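Two-Arm Cell at Pelstead Returns to Service After Scheduled Overhaul

The two-arm manipulation cell at the Pelstead site has returned to regular use following its annual overhaul. The work was carried out by the Laizer technical section together with service staff from Brendel, and it covered both arms, both grippers, the cabling and the work surface.

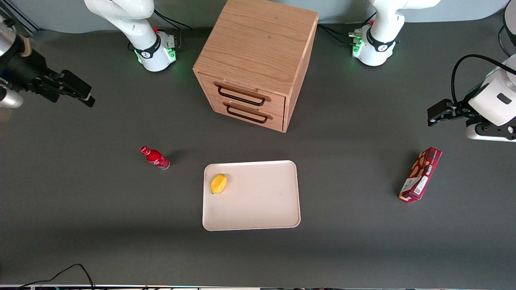 The cell is used by the Tistetine project, which studies how two arms can share simple household tasks such as opening a drawer, moving an item to a tray or handing an object from one side to the other. It had completed 392 hours of operation between the previous overhaul and this one. The service plan calls for an overhaul every 400 hours or once a year, whichever comes first, and the section chose to begin slightly early in order to avoid an interruption during the spring work program.

Inspection of the arms began at the bases. Each base was released from the table, its mounting face was cleaned, and the bolts were replaced and tightened in a cross pattern to the value given in the service manual. The right arm was found to have shifted very slightly on its mounting since the last inspection. The movement was too small to be noticed in ordinary use, but it accounted for a gradual increase in positioning error that users had reported since January. Locating pins have now been fitted at both bases.

The grippers were removed at the flange and checked on the bench. The fingers of the left gripper no longer closed evenly, and the pair was replaced. The fingers of the right gripper were within limits and were cleaned and refitted. Users are reminded that a replaced pair of fingers requires a new zero position. This has been recorded in the controller for the left arm, and older task files that contain their own zero value should be corrected before they are run.

Cabling received particular attention. The loop of cable at the left wrist has been given additional slack, as the earlier length was pulled tight when the wrist turned to the end of its range. Cables behind the bases have been secured so that they remain clear of the lower joints. Users should not move or shorten any cable at the cell. If a cable appears worn or has come loose, the cell is to be stopped and the fault entered in the log.

Calibration followed once the hardware was in place. The section measured 261 points across the dark work surface and in the space above it, with each arm visiting every point in turn. The results were used to bring the two arms into a common frame of reference, so that a position given to one arm now means the same place to the other. The fixed camera was calibrated against the same points. Its mounting must not be adjusted by users for any reason, including cleaning.

Acceptance trials used ordinary objects of the kind handled in the project's daily work. These included a wooden cabinet with two drawers, a white tray, a red aluminum bottle, a lemon-shaped object and a cardboard snack box. The drawer pulls are set into the front of the cabinet and leave limited room for the fingers, and the drawer trial was therefore treated as the main test of alignment. Four trial tasks were each repeated eight times, and all were completed within the permitted error.

Certain changes to daily procedure now apply. Before the first run of the day, the user is to wipe the work surface, confirm that the status lights on both bases are green, and run the short reference motion from the start menu. The reference motion takes less than 8 minutes. A failed reference motion may be repeated once. After a second failure the cell is to be left switched off and reported to the technical section.

Objects should be removed from the table at the end of each session and returned to the storage shelf. The cabinet is to remain in its marked position at the back of the table between the two bases.

The revised service sheet and the new calibration record are kept in the folder at the cell. Booking requests for the cell may be submitted through the Laizer scheduling page in the usual manner. Groups whose sessions were postponed during the overhaul will be given priority and do not need to submit a second request.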